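Home | Kitchen | Laundry | Garage & Workshop | Garden | Ask Me

Print this page | E-mail to a friend

Cutting Down the Junk Under the Kitchen Sink

August 12, 2026

I moved into our place in Vultcombe with four grocery bags of cleaning products, and I'm a little embarrassed to say most of them moved straight under the sink and stayed there. Every January I'd pull it all out, wipe the shelf, and put it all back (why do we do this?). This year I finally did it properly and I'm so pleased with it that I keep opening the cabinet door just to look!

First thing, take everything out. Everything, even the crusty sponge holder. Put an old towel on the floor and line it all up so you can see the doubles. I had three glass cleaners going at once, all of them a third full. Don't pour them together to save space, by the way. Different brands can react badly, and anything with bleach in it should never meet anything with ammonia or vinegar. Just use up one before you open the next.

While the cabinet is empty, run your hand along the pipes and the shutoff valves. Mine had a slow drip at the trap that had been soaking into the shelf for who knows how long. A quarter turn on the slip nut fixed it, by hand, no wrench. Then I laid down a cheap boot tray from the hall closet, and now if something leaks it leaks into the tray.

Drink bottles are handy for all kinds of things around the house, but please don't put cleaner in them. I used to keep diluted floor soap in one and my husband very nearly had a glass of it. Cleaners stay in the container they came in, label and all, and the empties go out with the recycling. 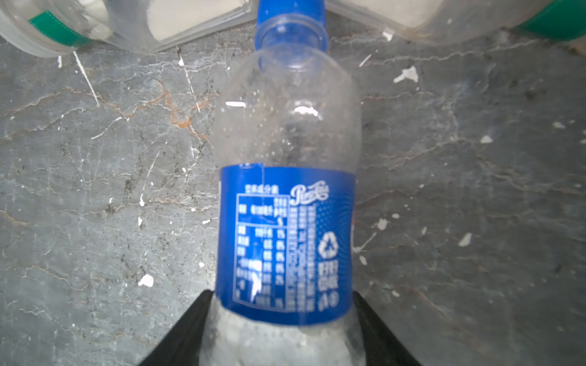

The other big change was a tension rod, the kind you'd use for a short curtain. Put it up across the cabinet near the top and hang your spray bottles from it by the triggers. It frees up the whole floor of the cabinet and costs next to nothing. Mine slipped a couple of times until I wiped the walls down with rubbing alcohol and stuck a little square of shelf liner at each end. Hasn't budged!

For the small stuff (scrub brushes, steel wool, the rubber gloves I can never find two of) I used a shoebox-size bin on each side of the pipes. Mine are from Udorano but any bin with straight sides will do. Skip the ones that taper at the bottom, you lose a surprising amount of room. Measure before you shop, too, and measure with the door closed, as the hinges stick in farther than you'd think.

If you've got little kids or a nosy dog, put a latch on the door, and move dishwasher pods up to a high shelf anyway. Ours live above the fridge now.

A few odds and ends:

Dry your gloves inside out over the faucet before they go back in the bin.

Write the month you opened it on the bottom of a bleach bottle. It gets weaker as it sits.

An open box of baking soda in the back corner helps with that damp smell, but fix the damp first.

Next time I'm doing the drawer with all the lids in it, so wish me luck.

Print this page | E-mail to a friend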